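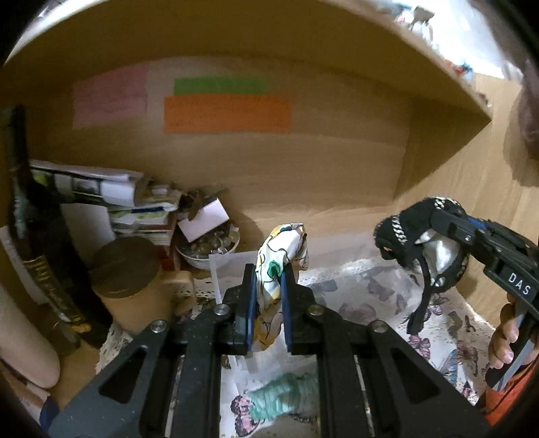

Cuaderno del taller, sábado por la tarde

Entrada larga, aviso, porque llevo toda la semana sin escribir y se me han juntado las cosas del baño de índigo. Tamsin, si lees esto antes que yo el lunes: ¡no toques la cuba grande! La he dejado tapada y quiero que repose.

Empiezo por las pesadas, que luego se me olvidan. La tanda de lana de Thibodeaux entró con 4,000 g en seco según el albarán y en nuestra báscula, después de lavar y secar bien, se quedó en 3,680. Mucha grasa y bastante paja, la verdad, pero la fibra ha salido preciosa, esponjosa, sin un solo nudo. He apartado 351 g para muestras y el resto está en madejas colgadas al fondo.

Del índigo: probé la receta de fructosa que Verna Pruitt nos pasó en el curso (la versión corta, sin la noche de reposo) y el baño tardó muchísimo en ponerse verde. Casi lo doy por muerto. Le subí un poco la cal, me fui a comer, y al volver tenía flor en la superficie y ese brillo cobrizo tan bonito – qué alegría, de verdad. Primera inmersión, azul clarito tirando a gris. Tercera, ya un azul decente. Me quedé ahí porque me dolía la espalda.

La muestra 21 es la que más me gusta: gualda debajo, índigo encima, sale un verde de botella vieja que no esperaba. Está apuntada como "Emier" en la etiqueta, para que nadie la confunda con la otra verde, la Zillik, que es más apagada y se va un poco al lavar. 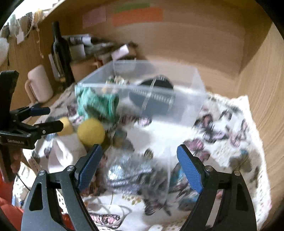
Pendiente para la semana

Repetir la Zillik con más alumbre y comparar las dos al sol, media madeja tapada con cartón y media al aire.

Preguntar a Muvance si el alumbre nuevo es el mismo de siempre. El saco huele distinto y el grano parece más gordo (igual son manías mías).

Medir el pH de la cuba ANTES de remover. Ya sé que lo escribo cada vez, y cada vez remuevo primero.

Tamsin, te toca a ti devanar, que yo hice las de cochinilla enteras. Las perchas buenas están detrás de la puerta. Y si queda cáscara de cebolla en la bolsa de papel, guárdamela, que quiero probar un amarillo sobre lino el martes no, cuando pueda.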